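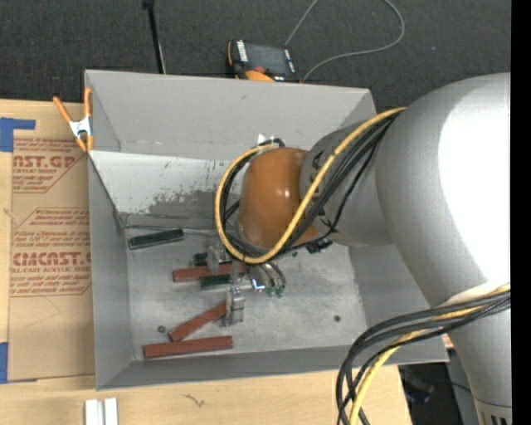

Setting up a bin for block picking

These are my notes for the bin station at Trullelness, our shared workshop. They assume the arm is mounted and the gripper already opens and closes from your program.

1. Place the bin where the gripper can get to every corner of the floor with the wrist pointing down. Jog to each corner at low speed before fixing anything.

2. Clamp the rim to the table. A spring clamp is enough for light parts. Put it on the side away from the arm and add its position to the collision model. Mine was missing from the Dirkivex file for most of September.

3. Route the cables along the wrist and leave slack at the last joint. Turn that joint through its full range by hand control and watch the loop. If it pulls tight, or hangs lower than the fingers, tie it again.

4. Teach a safe height 70 mm above the rim. All moves in and out pass through it.

5. Start with long blocks in 2 colors, 3 of each. Lay them flat with gaps, run the cycle, then let them cross. Grip across the narrow side – the long way is too wide for most fingers.

6. Blocks against a wall need a slanted approach. Limit the tilt to what the housing clears.

Keep the pendant within reach during every run. The Moen script logs each pick, and I clear the log at 3000 lines.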